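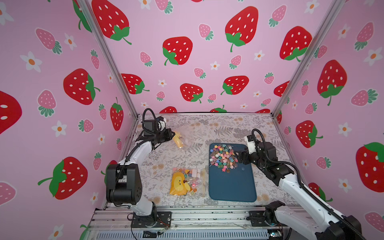

Progress report to the Hämäläinen Fund: the July open day
Prepared by Elli Suominen, Bratia workshop

Last updated: July, 4:40 p.m.

Dear friends at the fund,

You asked for a short report after the open day, and I will try to keep it short, though those of you who have read my earlier ones know how that usually goes! The open day was the main item in this part of the grant, and I am very happy to say that it went ahead as planned at our Grisgate rooms, with the two-arm candy station running as the centerpiece.

Who came

We had 13 visitors in the morning group and 11 in the afternoon, which is as many as we can comfortably fit while still letting everybody stand close enough to see. The morning group was mostly parents with children from the neighborhood. In the afternoon we had people from small packing businesses, including two from Drurkine, who have been curious about this work from the beginning and who stayed a good while after the coffee had run out.

What we showed

The task was sorting and handling sweets: flower-shaped lollipops on a teal tray, and small clear bags to be picked up and moved. We chose sweets because everyone knows how they feel in the hand, and visitors can judge for themselves how fussy a job it is. Sticks point every which way, and a thin plastic bag changes shape as soon as you touch it. One arm worked mainly with the bags and the other mainly at the tray, and during the afternoon we let the left arm try the pile as well, after a visitor asked whether it could reach that far.

The strawberry wallpaper got more compliments than anything else we built this year. You kindly approved that small expense in the spring, and I want you to know it was money well spent. Children walked straight up to it, and several grown-ups did too.
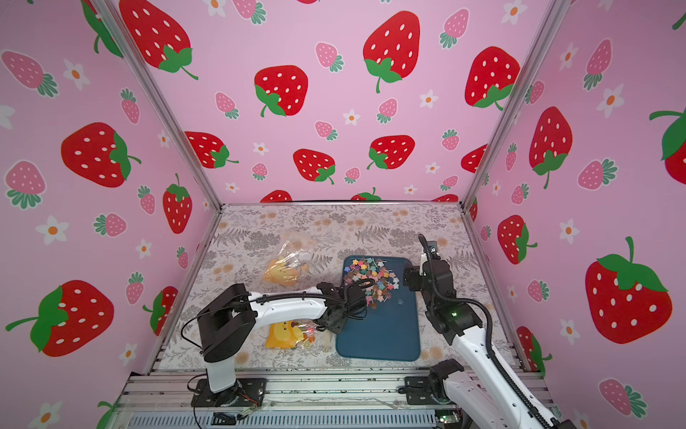 What we learned

We ran six demonstrations, each followed by questions, and the questions always took longer than the demonstration. People wanted to know how the arms decide where to grip, what happens when two sticks are tangled, and (from the younger visitors, many times over) who gets to eat the candy afterward. The packing people were more interested in how long it takes to set up for a new product. I gave them our best answer, but I think we owe them a better one, and I have asked the team to start keeping proper notes on setup time.

We also need a step or low bench for the smallest children, who had to be lifted up to see over the front rail.

Next steps and budget

Spending on the open day stayed within the amount agreed. I would like to move what is left over into the setup-time work, if you are comfortable with that, and a quick yes or no by email is plenty. Drurkine has asked for a second visit with more of their staff, and we will offer them a morning once the summer break is over.

With warm thanks from all of us,
Elli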